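I've been meaning to write about my grandmother's scarves since September, and then the tomatoes came in all at once and I lost most of a month to canning, so you're getting it now, with coffee, on a Sunday, while the house is still quiet.

She owned 20 of them when I was little. I know because she let me lay them out on the bed on rainy afternoons and put them in order, which meant a different order every time (by color, by how slippery they were, by which ones smelled most like her coat closet). She wore one to the grocery store and a better one to church, and if it was windy she wore one to get the mail. She tied them under the chin in a knot I have never been able to copy, and believe me, I've stood at the hall mirror trying!

When she moved to the apartment the scarves got divided up among the cousins, and I ended up with two. One is navy with a border of little anchors. The other is brown and mustard and looks like the carpet in a bowling alley, and I love it more than almost anything I own.

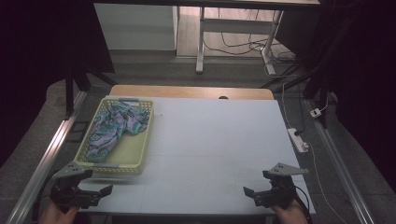 *2 min read*

Anyway, what got me thinking about all this was a box my neighbor Raghda Khoury brought over. She had been clearing out her mother's sewing room and couldn't bear to throw away the remnants, so would I take them, and of course I would, I've never said no to fabric in my life. There were bits of old curtains in there, a sleeve with no shirt, and a long strip of something shiny that she thinks was meant to be a sash for a cousin's wedding. We sat on the porch and went through the whole box and she told me who had worn what. It took all afternoon and I burned the rice.

I've decided to make a quilt out of it, a small one, for her to keep. I'm no great quilter. My friend Torben Frerichs, who taught me what little I know, says slippery fabric needs a lightweight interfacing ironed on the back before you cut it, low heat, with a cloth in between. I skipped that step on my first try and the squares came out shaped like potato chips, so now I do as I'm told.

I worked out that I need 200 squares if I keep them small, and I have a good pile cut already, though I keep stopping to hold one up to the window and wonder whose dress it was. My own two scarves are staying whole. I did think about it, scissors in hand even, and then I tied the bowling alley one on and went out to get the mail.

If any of you have a trick for that chin knot, please write and tell me. It sat a little to the left and it never once slid back, even in the wind, and she had it done before I'd found my shoes.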